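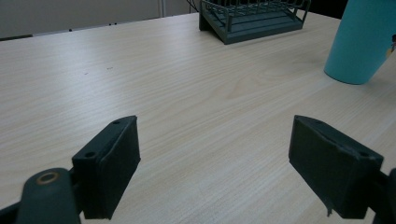 가지의 수분과 기름, 오븐 속에서 벌어지는 일
속을 채운 가지 요리가 물러지거나 느끼해지는 원인을 조리 단계별로 따져 본다

입력 8/16/26
글 편집부 조리과학팀

가지는 기름을 많이 먹는 채소로 알려져 있다. 같은 양의 기름을 두른 팬에 애호박과 가지를 올리면 가지 쪽 바닥이 먼저 마른다. 원인은 과육의 구조에 있다. 가지 과육은 세포와 세포 사이의 빈 공간이 넓고, 그 공간에 공기가 들어 있다. 가열이 시작되면 공기가 팽창해 빠져나가고 빈자리로 기름이 들어간다. 조직이 무너진 뒤에는 빈 공간이 줄어 기름이 더 들어가기 어렵고, 이미 들어간 기름의 일부가 다시 밀려 나온다. 식당에서 가지볶음 접시에 기름이 고이는 것은 이 과정의 끝 단계에 해당한다.

이번 호에서는 가지를 반으로 갈라 속을 채우고 오븐에 굽는 요리를 다룬다. 지중해 동부와 발칸 지역에 널리 퍼져 있는 형식으로, 속재료는 지역에 따라 양파와 토마토만 쓰기도 하고 쌀이나 다진 고기를 넣기도 한다. 본지 조리실에서는 고기를 넣지 않는 방식을 기준으로 삼았다. 고기 지방이 섞이면 가지가 흡수한 기름과 속재료에서 나온 기름을 구분하기 어렵다.

품종과 크기

국내에서 가장 쉽게 구할 수 있는 것은 길고 가는 장가지다. 껍질이 얇고 씨가 적어 볶음과 나물에 적합하지만, 속을 채우는 용도로는 벽이 얇다. 갈라서 과육을 파내면 남는 두께가 얼마 되지 않아 굽는 동안 옆으로 벌어진다. 둥근 가지나 달걀형 가지는 과육이 두껍고 단단해서 모양을 유지하기 쉽다.

둥근 가지는 종묘 카탈로그에 따라 이름이 제각각이다. 조리실에서 사용한 것은 이스티아(Istia)와 수르두(Surdu) 2종이다. 이스티아는 달걀형에 가깝고 껍질이 얇다. 수르두는 꼭지 쪽이 좁고 아래가 넓으며 껍질이 질긴 편이다. 같은 조건에서 구웠을 때 이스티아는 숟가락으로 껍질까지 떠지는 상태가 되었고, 수르두는 껍질이 그릇처럼 남았다. 접시에 한 개씩 담아 낼 계획이라면 수르두가 다루기 편하고, 큰 그릇에 담아 덜어 먹을 때는 이스티아가 낫다.

고를 때는 크기에 비해 묵직한 것, 꼭지의 절단면이 갈변하지 않은 것을 택한다. 손가락으로 눌렀을 때 자국이 그대로 남는 가지는 수분이 빠진 상태이고, 씨가 이미 단단해졌을 가능성이 높다. 노지 가지는 여름부터 초가을까지가 제철이며, 11월에 유통되는 물량은 대부분 시설 재배품이다. 시설 재배품은 과육이 연해 굽는 시간을 조금 줄여야 한다.

절이기

절이는 목적은 흔히 쓴맛 제거로 설명된다. 그러나 현재 유통되는 품종은 쓴맛이 약하게 개량되어 있어 이 목적만으로는 절일 이유가 크지 않다. 실제로 달라지는 부분은 조직이다. 소금이 삼투압으로 수분을 끌어내면 세포가 수축하면서 과육이 눌리고, 공기층의 일부가 사라진다. 공기층이 줄면 기름이 들어갈 공간도 줄어든다.

조리실의 절차는 다음과 같다. 손질한 가지 1,000g에 굵은소금 12g을 절단면 위주로 뿌린다. 절단면이 아래로 가도록 체에 엎어 놓고 30분 둔다. 흐르는 물에 재빨리 헹군 뒤 마른 면포로 감싸 양손으로 누른다. 비틀어 짜면 껍질이 갈라지므로 수직으로만 힘을 준다. 시간을 한 시간 이상으로 늘리면 짠맛이 안쪽까지 들어가 속재료의 간을 따로 조정해야 한다.

소금물에 담그는 방법도 있다. 가지가 떠오르기 때문에 접시로 눌러야 하고, 배출되는 수분은 마른 소금을 쓸 때보다 적다. 대신 절단면의 갈변이 덜하다. 색을 살려야 하는 절임이나 냉채에는 이쪽을 권한다.

초벌 가열

전통적인 방식은 깊은 팬에 기름을 넉넉히 붓고 가지를 통째로 지지는 것이다. 맛은 진하지만 흡수량을 통제하기 어렵다. 기름 온도가 낮으면 표면이 굳기 전에 기름이 먼저 들어가고, 지나치게 높으면 껍질만 타고 과육은 날것에 가깝게 남는다. 170도에서 180도 사이를 유지해야 하는데, 차가운 가지를 한꺼번에 넣으면 온도가 급격히 떨어진다. 한 번에 2개를 넘기지 않는다.

오븐을 쓰면 사정이 달라진다. 절단면에 솔로 기름을 바르고 200도로 예열한 오븐에서 절단면을 아래로 하여 25분 굽는다. 팬과 맞닿은 면에는 갈색이 돌고, 껍질 쪽은 증기에 의해 부드러워진다. 기름의 양은 솔질 횟수로 정해지므로 매번 비슷한 결과를 얻을 수 있다. 종이 포일을 깔면 뒷정리는 쉬우나 색이 옅게 난다.

조리실에서 두 방식의 열량을 식재료 성분표를 바탕으로 계산했다. 4인분 전체를 기준으로 팬에 지진 쪽은 2,825kcal, 오븐에 구운 쪽은 1,253kcal였다. 속재료의 배합은 같고, 차이는 전부 기름에서 나온다. 팬에 남은 기름의 무게를 달아 사용량에서 뺀 값이므로 키친타월에 묻은 양만큼 오차가 있다.

속재료의 수분 조절

양파는 가지와 같은 무게까지 넣을 수 있다. 채 썬 두께는 4mm가 기준이다. 더 얇으면 녹아 없어지고, 더 두꺼우면 가지가 다 익은 뒤에도 심이 남는다. 중약불에서 소금을 조금 넣고 20분 이상 볶는다. 갈색까지 갈 필요는 없다. 투명해지고 부피가 절반 이하로 줄면 충분하다.

토마토는 수분이 가장 큰 변수다. 생토마토를 쓸 경우 껍질을 벗기고 씨 주변의 젤리층을 덜어 낸다. 젤리층에는 감칠맛 성분이 많아 버리지 않고 체에 걸러 즙만 따로 모은다. 이 즙은 마지막에 그릇 바닥에 붓는다. 통조림 토마토는 산도가 일정하다는 장점이 있으나 구연산이 첨가된 제품은 신맛이 도드라진다. 이때는 설탕 1/2작은술로 맞춘다.

마늘은 양파가 다 익은 뒤에 넣고 1분만 볶는다. 처음부터 넣으면 쓴맛이 난다. 파슬리는 줄기와 잎을 나누어 줄기는 다져서 양파와 함께 볶고 잎은 불을 끈 다음 섞는다. 올스파이스나 계피를 쓰는 조리법도 많다. 조리실에서는 토마토의 향을 비교하기 위해 후추만 사용했다.

완성된 속재료는 주걱으로 팬 바닥을 그었을 때 자국이 2초 정도 유지되어야 한다. 바로 메워지면 수분이 많은 것이다. 그대로 채우면 굽는 동안 물이 고여 가지 바닥이 삶아진다.

본 굽기와 그릇

초벌한 가지의 절단면 가운데를 숟가락으로 눌러 홈을 만든다. 과육을 파내지 않아도 된다. 홈에 속재료를 채우고 내열 그릇에 빈틈없이 붙여 놓는다. 그릇이 크면 가지가 옆으로 퍼지고, 바닥에 부은 즙이 얇게 깔려 탄다. 조리실에서는 랄란스(Lallance)의 타원형 도기와 스캐틀리(Skatley)의 법랑 팬을 번갈아 사용했다. 도기는 열이 천천히 올라 굽는 시간이 10분 더 필요했고, 꺼낸 뒤에도 한동안 끓는 상태가 이어졌다. 법랑 팬은 가장자리의 즙이 먼저 졸아들어 중간에 물을 한 번 보충했다.

온도는 180도, 시간은 40분을 기준으로 한다. 처음 25분은 알루미늄 포일을 덮고 나머지는 벗긴다. 꼬치로 꼭지 바로 아래를 찔러 저항이 없으면 익은 것이다. 이 부분이 가장 늦게 익는다. 컨벡션 기능을 쓸 때는 온도를 20도 낮춘다.

식히는 시간

오븐에서 꺼낸 직후에는 기름과 즙이 분리되어 있고 간도 싱겁게 느껴진다. 실온에서 한 시간 정도 식히면 과육이 바닥의 즙을 다시 빨아들인다. 이 요리를 미지근하거나 차게 내는 지역이 많은 것도 이 점과 맞물린다. 다만 여름철에는 실온에 두 시간 이상 두지 않는다. 더 오래 보관하려면 얕은 용기에 옮겨 냉장한다.

냉장 보관은 3일까지 가능하다. 이튿날에는 마늘 향이 누그러지고 양파의 단맛이 앞으로 나온다. 올리브유가 굳어 표면이 뿌옇게 보일 수 있는데, 먹기 30분 전에 꺼내 두면 풀린다. 다시 데울 경우 전자레인지는 짧게 끊어 돌린다. 한 번에 길게 가열하면 가지의 수분이 빠르게 끓어 껍질이 터진다. 냉동은 권하지 않는다. 해동 후 과육에서 물이 빠지고 섬유질만 남는다.

곁들임과 분량

흰 빵과 플레인 요구르트가 일반적이다. 요구르트는 면포에 받쳐 유청을 조금 빼면 접시에서 흐르지 않는다. 밥과 낼 때는 토마토의 산미가 튀므로 레몬즙을 생략하고 소금을 조금 더한다.

4인분 재료(오븐 방식): 둥근 가지 손질 후 1,000g, 양파 600g, 토마토 500g, 마늘 6쪽, 올리브유 90mL, 파슬리 30g, 굵은소금 12g(절임용), 고운소금 4g, 후추 약간.

올리브유는 50mL를 솔질에, 40mL를 양파 볶기에 쓴다. 팬에 지지는 방식으로 바꿀 때는 솔질용을 빼고 발연점이 높은 식용유를 따로 준비한다.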